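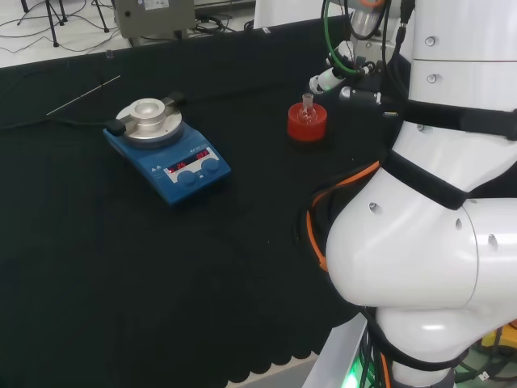

Section 2. Setting Up Your Stirring Hotplate

Welcome to the part of the Wekar bench guide where things start to come together. Please take your time over it, and if you have a cup of coffee going, leave it in the other room (we mean it kindly!).

1. Lay your cloth over the table and smooth it out with your hands, working from the middle toward the edges. A small clip at the back edge will keep it from creeping.

2. Set the stirrer down with the two blue knobs and the display facing you, or turned a little if that suits your reach better.

3. Run the power cable away to one side, flat on the cloth, where your sleeve won't catch it.

4. Seat the metal holder in the center of the silver plate. It should sit level and not rock when you nudge it.

5. Stand your round-bottom flask in its red base, a comfortable distance from the hotplate, and leave it there until you're ready for it.

6. Switch on and let the red numbers settle before you touch either knob. A reading in the twenties is perfectly ordinary in a warm room.

Caution: The plate looks just the same hot as it does cold. Check the display first, and keep the cloth well clear of the heating surface.

Note: Spare holders are listed in the parts catalog under item 186, and we're always glad to help you choose the right size.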